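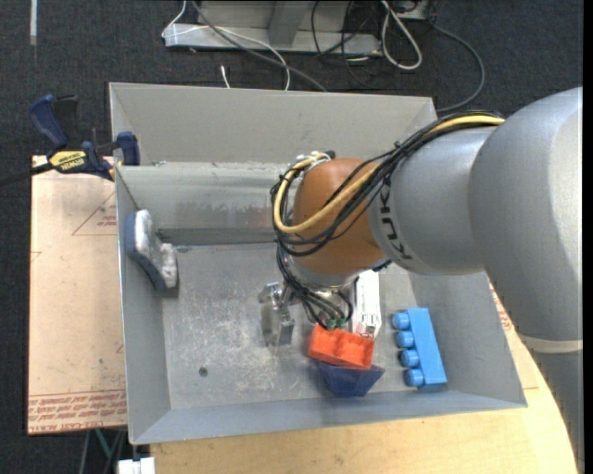 I finally wrote to the town about our recycling pickup, and I got an answer! Not the answer I wanted, but still.

Some background if you're new here. We moved to Usbridge in April, and back in our old place everything went into one big cart. Paper, cans, jars, the lot. You wheeled it out, a truck came, done. Usbridge does it differently. You get a blue tub for paper, a green tub for "containers" and then glass goes to the drop-off behind the library, where the slots are set so high that my mother-in-law can't reach them.

I'm a fairly keen recycler (my sister would use another word), so I read the whole booklet that came with the tubs. Twice. And I still got a sticker on my green tub in our second week - a bright orange one, facing the street, with "SEE GUIDE" on it. The crime was a yogurt pot with the foil lid still attached. I peeled that sticker off in my slippers before the neighbors got up.

Since then I've been keeping a list of things the booklet doesn't cover. Padded envelopes. The little plastic window in a pasta box. Pizza boxes, which are apparently fine if the grease is "light," whatever that means to the person lifting the lid. Coffee bags. Toothpaste tubes! I have four empty toothpaste tubes in a shoebox in the garage waiting for a ruling.

So I sent the whole list in, and a very patient man named Kieran Wragg called me back. I'd expected a form letter. We were on the phone so long my tea went cold. Padded envelopes are trash if they have bubble wrap inside and paper if they don't. Pasta windows can stay in. Coffee bags are trash, always, even the ones with leaves printed all over them. Lids go back on plastic bottles, which is the exact opposite of what I was taught as a kid and what I've been drilling into my own two for years.

He couldn't help with the toothpaste tubes. He said "hold on to those for now," so back in the shoebox they went.

I also asked about the drop-off slots, and he said I'm the first person to bring it up in writing, so if you live in town and you're under five foot three, please write in too.

Meanwhile Ruby-Lee Prendergast from across the road has shown me her setup, and I'm jealous. She has a narrow shelf right by the back door with three old dishpans on it, and everything gets rinsed and sorted as it leaves the kitchen. I've been using a paper sack under the sink that splits every single time. I went looking for something similar and the fancy sorting station from Clalum is $113, which, no. Dishpans it is. I found a couple at the thrift store on Ackroyd Street and I'm still hunting for a third, preferably not pink.

Next on my list is the compost question, and whether I can keep a bucket going without fruit flies taking over the kitchen. If you've managed it through a hot summer, tell me how in the comments. And if anybody has an official word on toothpaste tubes, I have space in the shoebox for maybe two more.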